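History of Medicine and Society
Handout 4: Reading the parish midwife's register

This week's source is the register kept by the sworn midwife of Sodthorpe. It has 167 entries over 13 years. The pages are small and the ink has faded in places, so work from the transcription and check the scans only where a reading is marked doubtful.

1. What the register records
Each entry gives the mother's parish, the sex of the child and the fee. Fathers are named in most entries, though not for births in the workhouse. Stillbirths are marked with a cross.
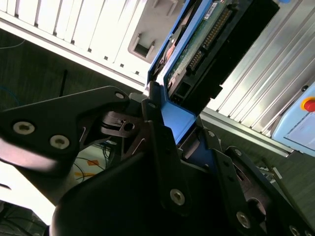
2. What it leaves out
The midwife was paid by the birth, so visits before labor do not appear. Neither do calls where a surgeon took over. Treat 167 as a count of paid deliveries.

The neighboring parish of Rocha kept no register. We know of 30 births there from the baptism book, and the two sources should not be added together.
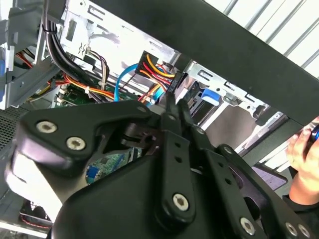 Fig. 2. Black gripper and open computer tower

3. Fees and complaints
The usual fee was paid in coin, but some families paid in grain or cloth. Three letters of complaint survive. All are unsigned, and all accuse the midwife of charging poor women too much. Compare them with the entries on page 70 before you decide how far to trust them. 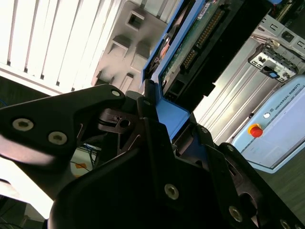 One student last term objected that an unsigned letter should not count as evidence at all, as the writer could have been a rival for the post. Bring a short answer to that objection to the seminar, with at least one entry from the register to support it.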